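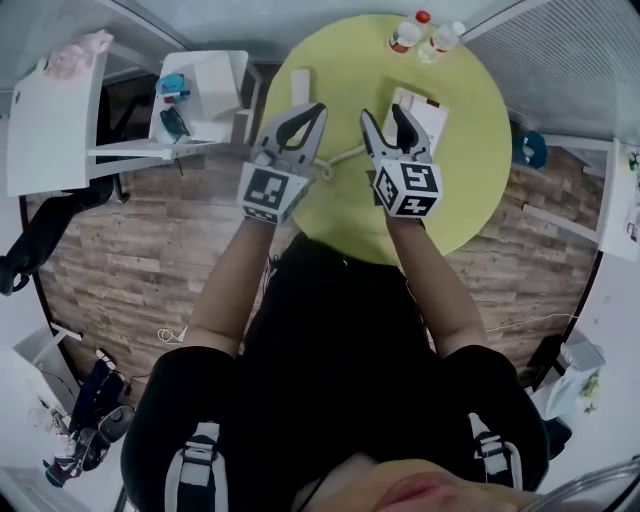

The round table at Ikby.

I'd been going to Ikby for most of a year before I worked up the nerve to ask the owner if I could write about her. She said yes, on the condition that I come at two, after lunch and before the school crowd, and that I leave her name out of it ("Everyone in Jisach knows who I am, and everyone outside Jisach doesn't need to"). So, no name. She's the one with the pencil in her hair. If you've ever bought a cardamom bun on Nernen Street you've met her.

If you haven't, Ikby is a coffee shop, and a small one. It opens at six, which is way too early for me, and it closes whenever the buns run out or at four, whichever comes first. I ordered the usual and she waved my card away and then, a minute later, changed her mind and rang it up. "I can't start doing that," she said. "I did that the whole first winter and I nearly lost the place."

I wanted to know about the first winter, obviously!

"I opened in November. Who opens in November? I had a lease that started in November, that's who. I had a secondhand espresso machine that leaked out the back, and I had 40 cups, and I thought 40 was a crazy amount of cups. By Christmas I was down to maybe half. People walk off with them. They don't mean to. They go out to feed the meter and they're still holding it, and then it lives in their car."

Did she ever get any back?

"One came back in March with a plant in it."

She'd worked in an insurance office before this, five years at the same desk, and she says the two jobs have more in common than you'd think. Both are mostly people telling you what went wrong that day. The difference is the hours, and that she used to sit down. She hasn't figured out the sitting down part yet. The whole time we talked she was up and down, wiping the steam wand, checking the oven, telling a delivery guy to use the other door. I have a page of notes that just says "other door, other door."

I asked where the coffee comes from, because I'm the kind of customer who reads the bag and then forgets what it said. It's from Rugemalira, a roaster a couple of towns over, and she got pretty worked up talking about them (in a good way).

"I tried the big suppliers. They send you a free grinder and a nice umbrella and then you're married to them. Rugemalira sent me a bag and a note that said call us if you hate it. I didn't hate it, but I called anyway, and I talked to the guy for an hour about water. Water! I was using straight tap and the water here is so hard you could build a house with it. He told me which filter to get. He didn't even sell the filter."

She orders every other week now. Two kinds, one for espresso and one for drip, and the drip changes when they feel like changing it. Some of her regulars complain about that. There's a man who has had the same drip coffee at the same window spot since the leaky machine days, and whenever the beans switch he tells her it tastes like a basement. He finishes it, though, and he's back the next morning telling her it's better today. Same bag.

We got onto the buns. I'd promised myself I wouldn't ask for the recipe, and I did, and she laughed and said there's nothing to it. It's her grandmother's dough with more butter and a lot more cardamom, and she grinds the cardamom herself because the jarred stuff goes flat. She makes them at night, leaves them in the fridge, and bakes them in the morning while the chairs are still up. She tried making a chocolate one. "It sold great and I couldn't stand it. The whole place smelled like a birthday party. I took it off and I got an actual letter. In the mail, with a stamp."

Does she answer letters like that?

"I put it on the fridge. It's still there. It's a very well written letter."

What I really wanted to talk about was the lingering. Ikby is a place where people stay. I've stayed there an embarrassing number of hours on a single small coffee, and I figured she must have opinions about people like me. She does, and they've changed.

"At first I'd stand back here doing math. That's one coffee, three hours, that's a table. I had a little sign typed up and everything. Ninety minutes, please be considerate. I never put it up. I had it in my hand and the tape in the other hand, and a woman came up and told me she'd just finished her thesis in the corner, and would I like to be in the thank-yous. So what are you going to do? I threw out the sign."

(She's in the thank-yous. She showed me. They spelled Ikby wrong.)

Now she says the lingerers are what makes the place look open. Folks walk by and see somebody through the glass and they come in. An empty coffee shop stays empty, was how she put it, and she'd rather have someone nursing a cold cup than a row of bare tables at three in the afternoon. She does have one rule, and it's phone calls on speaker. You take those to the sidewalk. I've seen her enforce it with just her eyebrows.

Money is tight, and she didn't pretend it wasn't. Butter has been awful. The rent went up last year and it's going up again, and she raised the buns by a quarter and felt sick about it for a week. Hardly anyone mentioned it. The window man mentioned it. She's thought about opening evenings, with soup, but that means hiring, and the one time she hired somebody full time they were so good that they left and opened their own place in the next county. She sends people there when they're passing through. She says the scones are excellent, and you could tell it cost her a little to say so.

I asked if she'd do it over again, knowing about the cups and the butter and the November. She thought about it long enough that the oven timer went off, and she had to go deal with that, and when she came back she'd lost the question. I asked again.

"I'd get a different machine," she said. "And I'd sign the lease for April."

Then the door went and it was the first of the school kids, and she asked me, very nicely, if I could move my bag.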